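Murnuncombe Workshop News: The Arm Gets Its Hands Dirty

Big month at the back bench! The arm that Clive Hulme started putting together last winter finally has a full simulated twin running on the workshop computer, which means we can try out grasps all evening long without dropping anything on the floor. Clive calls the software side Clarer (the name stuck before anyone could think of a better one) and it has now been through 1,096 practice grasps, most of them on boxes, blocks and other easy stuff with flat sides.

So in October we moved on to awkward shapes. Carved pieces are wonderful for this, all bumps on one face and smooth along the edge, and the two fingers have to find somewhere sensible to close. We set the gripper to work over a green snowflake box on a marble counter, since a busy background gives the vision code plenty to chew on.

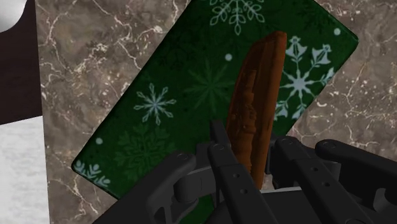
Braltel wrote in to ask whether all that simulator time carries over to the real fingers, having spent 300 hours on a home-built gripper only to find that the joints had more slop in them than the model did. Good point, and we've run into the same thing! Our outer links flex a little under load, so Clive is adding a bit of random play to each pivot in the model and rerunning the carved set from scratch.

Next up are new fingertip pads. We have three rubber samples to test, and if you've got offcuts of anything grippy, please bring them along. The bench is open from 7 p.m., and the simulator is free for anyone to drive. Bring a shape you think it can't hold!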